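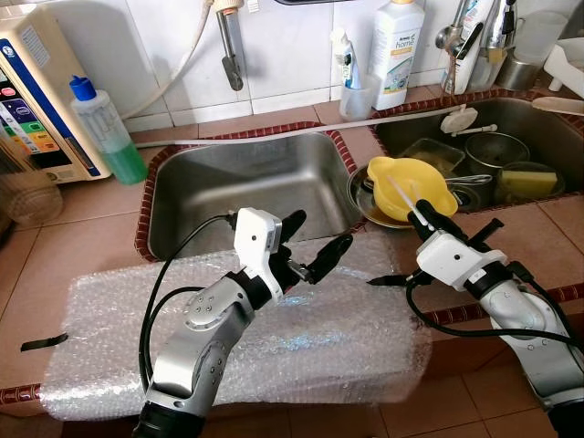

**主题:Zandcombe环线要不要装反光路标?大家说说**

**半坡茶水**(楼主)

先交代一下,我住在Zandcombe南口边上,环线一年四季都走,冬天走得还更勤些。上个月底镇上贴了通知,说二月要给环线换路标,旧的木桩全拔掉,换成带反光片的金属桩,从南口一直装到Liston垭口。通知就一张A4纸,贴在停车场厕所旁边,字小得要命,我是等人的时候无聊才看到的。

我自己是有点犹豫的。白天走这条路根本不需要那么多桩子,石头垒得清清楚楚,闭着眼都能拐对。可是晚上嘛……去年冬天我从垭口下来晚了,雾一起来,头灯照出去就是一面白墙,站在溪边那个岔口愣是不敢动,左看右看都像路,最后顺着水声摸下来的,到家我妈已经把汤热了好几遍了。所以要说反光片没用,我说不出口。

但是!我又真的不想看到好好一片林子里隔一段就插一根亮闪闪的棍子。想听听常走的朋友怎么看。反对的赞成的都行,别吵架就好。

**松针掉进鞋里**

反对,坚决反对,先占个位置,吃完饭回来写。

**老皮靴**

赞成。你那个溪边岔口我也栽过跟头,走岔了往Mushi沟那边下去了,下到沟底才发觉方向不对,再爬上来天全黑了。那条沟平时没人去,手机也没信号。有桩子我至少知道自己走没走错。

**松针掉进鞋里**

回来了。我说说为什么反对啊,不针对楼上。

我在这片走了好些年,最喜欢的就是它不像公园。隔壁Merudetti那条线你们去过吧?前几年整修完,路标、距离牌、植物介绍牌、请勿喂食牌、前方台阶牌,一路看牌子就看饱了。以前那里有猫头鹰叫的,现在一到傍晚全是跑步的人,头灯晃来晃去,我再没听到过。当然你要说这是路标害的,我拿不出证据,可是路好走了人就多,人多了鸟就躲,这个总没错吧。

还有一点,晚上走山路本来就该自己负责。你不会看图、不会看地形,靠着一串亮点往前走,哪天有一根倒了呢?歪了呢?被人踢到沟里去了呢?你跟着谁走?

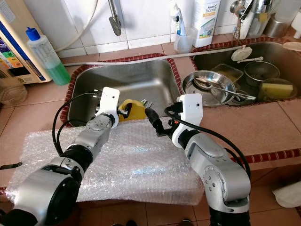
所以我觉得该花的钱不在桩子上。南口那块地图牌,褪色褪得等高线都看不见了,换一块清楚的,比什么都强。再把岔口的石堆好好垒一垒,垒高一点,雾里也能摸到。这些活儿找几个周末叫上大家一起干就完了,我第一个报名,背石头我在行。

**一路小跑**

作为“头灯晃来晃去”的跑步的人,我弱弱地举个手哈哈。

我们下班之后才有空,冬天不跑夜路就等于不跑。Merudetti我常跑,鸟我没怎么留意过,这点我认,以后把头灯调暗一点。不过Zandcombe这边我一直不太敢晚上来,全程17公里,后半段又没有下撤的路,万一走错一次就很麻烦。要是装了反光的,我肯定来!

**松针掉进鞋里**

你看,我担心的就是这个“肯定来”……

**一路小跑**

😂 好吧,踩坑了。

**灰喜鹊观察站**

观鸟的来插一句。猫头鹰这事别全怪跑步的,Merudetti那片整修的时候砍了不少枯立木,说是怕砸到人。枯立木没了,树洞就没了,它住哪儿去?所以我倒想问,这次换桩子会不会顺手“清理”两侧的枯树?通知上写没写?楼主能不能再去看一眼那张纸。

另外二月动工我是有意见的。灰林鸮冬末就开始叫、开始占窝了,你这时候拿着机器在林子里打孔,它好几晚都不会出声。晚几个月,等小鸟出窝了再弄,能死吗?

**半坡茶水**(楼主)

刚刚傍晚遛弯又去看了一眼,纸已经被雨打湿了一个角,不过还能看。枯树的事一个字没提,只说“沿线作必要整理”。什么叫必要整理啊,我也是服了,这几个字想怎么解释都行。

联系电话是有的,我抄下来了,明天上午打过去问,问到了来这里说。

**老皮靴**

“必要整理”四个字最吓人。

我补一句啊,我赞成装路标,跟赞成砍树是两码事,别把我算到那边去。枯树我也喜欢,垭口下面那棵歪脖子的,我每次经过都要靠一靠,裤子上蹭一屁股苔藓回家挨骂。

**阿斗不吃辣**

我是新手,去年秋天才开始走,想从新手的角度说两句,说错了大家轻点拍。

楼上有人说晚上走山路得自己负责,我同意,可是新手很多时候并不是打算走夜路的呀!我头一次来Zandcombe,早上出门晚了,路上拍蘑菇拍得太高兴,又在垭口上坐着吃了好久的面包,下来的时候天就黑了。当时有个头灯,电量还不满,心里真是慌。一路上盯着那些旧木桩找,木桩跟树干一个颜色,灯扫过去什么也没有,有一根我是撞到膝盖才发现的。

你可以说我准备不足,对,是不足,后来我都带备用电池了。可是总有下一个像我一样的人吧?你总不能等他慌完了再教育他。

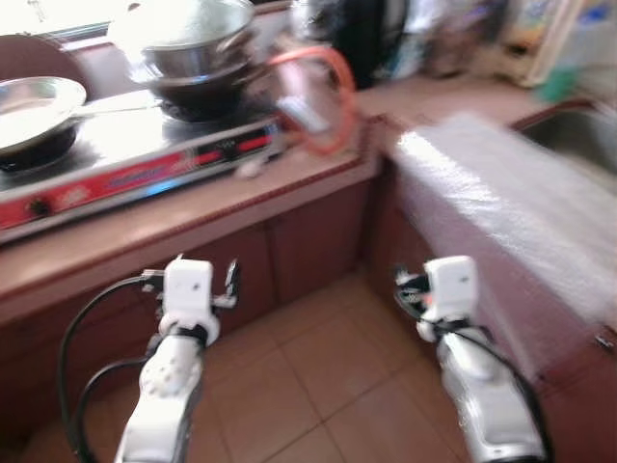 还有就是老前辈们说的看地形、认石堆,我真的看不懂,我觉得石头就是石头。有一次我跟着一串石堆走,走到一个平台上,发现是别人野餐的时候小朋友垒着玩的。所以石堆也不见得那么可靠……(小声)

**松针掉进鞋里**

哈哈哈哈这个我没法反驳,那个平台我知道,我还拆过。小朋友垒得比我好。

行吧,新手误入黑天这个情况我承认是有的。但我还是觉得应该在南口立个牌子,写清楚几月份几点天黑,走一圈要多久,过了中午别上了。人从源头就不会困在里面。

**水壶又忘了**

立牌子有人看吗?楼主都说了,镇上的通知是等人无聊才看到的😅

**松针掉进鞋里**

……你们今天是组团来的吧。

**铁匠铺二楼**

来晚了,我做过一阵子户外标识的安装,这个话题我能聊一点。先说反光片,很多人以为是整根桩子都亮,没那么夸张。常见做法是桩顶嵌一小块,平时看着灰扑扑的,头灯照过去才会回光,灯一挪开它就暗了。对鸟的影响我不懂,灰喜鹊那位比我有发言权,但它自己不发光,这点可以放心。

真正要争取的是材质。通知上说“金属桩”,这里头差别大了。哑光的、涂了深色的,插在林子里走近了才看得到。最怕的是那种抛光的,图便宜又图好看,大太阳下面晃眼睛,隔着山谷都能看见一个白点。

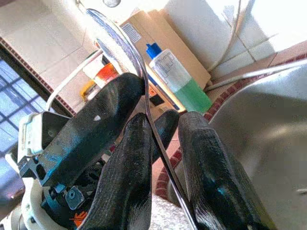 路标做成什么形状也有讲究,直的比弯的好。有些厂家喜欢在桩顶包一圈金属边,说是防裂、防水,拐弯那一截最容易反出杂光来,你晚上用头灯一照,分不清哪个是反光片哪个是包边。你们看图里那根弯弯的抛光金属条就明白了,细细一条,边缘全是亮白的高光,上头弯过去的地方还泛一点蓝。换到山上就是这么个效果,我不喜欢。要包边也行,请他们包哑光的,或者干脆别包,木头开裂就让它裂,过几年再换。

还有打孔的事。岩石路段才需要机器,土路段用手工的钎子慢慢敲就行,声音小很多,就是费人。如果镇上肯让大家一起参与,溪边那段完全可以手工做。

**灰喜鹊观察站**

谢谢楼上,这个有用,原来可以手工敲。那我的要求降一降:溪边到Mushi沟口那段,手工,而且放到夏天做。别的段落我不管你们。

**半坡茶水**(楼主)

来汇报!电话打通了,占线占了好久,接电话的那位态度挺好的,就是好多问题他也答不上来,一直说“我记一下”。能确认的有这些:

- 桩子还没订,材质可以提意见,月底前写信过去都算数
- 预算是3,000多,包括运费,不包括人工
- “必要整理”指的是剪掉挡路的枝条,他说没有砍枯树的计划,我请他把这句话写进通知里,他说记一下
- Liston垭口以上暂时不动

另外他提到一个新情况,说最早的方案是只在岔口装,后来有人嫌太少,才改成全线装的。我一听就精神了,只装岔口不就是大家都能接受的吗?整条线上真正容易走错的岔口,我掰着手指头算就是3个,溪边那个、旧采石场后面那个,还有垭口下来左手边那个。

**老皮靴**

采石场后面那个算吗?我觉得那里挺清楚的,顺着车辙走就行。

**一路小跑**

算的算的,那里我大白天都跑错过……车辙有两条的,一条是往Merudetti方向去的,跑出去好远才觉得风景怎么不一样。

**老皮靴**

哦对,你说的是下了坡之后。我一直抄近路,没走过那个坡。

**铁匠铺二楼**

只装岔口我支持,不过岔口要装就装成对的,一个岔口2根,进去之前一根,选对了路之后再一根。只有一根的话,人站在岔口看见亮点了,还是不知道该往哪边走,这种路标我见得太多了。走过岔口又看到一根,心里才踏实。

**阿斗不吃辣**

举双手赞成这个!我当时就是看见一根桩子,然后站在桩子旁边继续迷路。

**松针掉进鞋里**

我再想想。

想了一下。只在岔口、哑光、不包边、不砍枯树、溪边那段手工敲、放到夏天,这些都满足的话,我就不反对了。注意啊,是不反对,没说赞成。你们要是背着我加植物介绍牌,我半夜去拔。

地图牌我还是想换,预算要是只做岔口肯定有剩的,剩下的钱先换地图牌行不行?

**水壶又忘了**

能不能顺便修一下南口的水龙头,它从秋天开始就只滴水了。

**老皮靴**

你先把水壶带上再说吧。

**灰喜鹊观察站**

我对“放到夏天”加一条,头灯的事也写进去吧,在南口写一行字,傍晚以后进林子请把灯调暗。一路小跑那边跑团人多,你帮忙在群里讲一讲,比立牌子管用。

**一路小跑**

没问题,已经发群里了,有人回我一个猫头鹰的表情,我就当他答应了。

不过夏天才装的话,我这个冬天还是不敢来啊,有没有人愿意带我晚上走一次?走就行,不跑。

**松针掉进鞋里**

我带你。灯要调到最暗,到溪边全关掉站一会儿,听得见鸮叫就算你运气好。鞋别穿太浅的,松针会进去。

**阿斗不吃辣**

我也想去!我带备用电池,还带面包。

**半坡茶水**(楼主)

信我今晚起草,写完先贴在这里给大家改,改好了再寄。铁匠铺那位方便的话,材质那一段你来写吧,我怕我写成“不要亮的”,人家看不懂。溪边那段的动工时间请灰喜鹊帮我核对一下,鸟什么时候出窝我是一点概念都没有。

要走夜路的几位另开一帖约时间吧,我也报个名,下来可以到我家喝汤。

**铁匠铺二楼**

可以,材质那段晚上十点前发你。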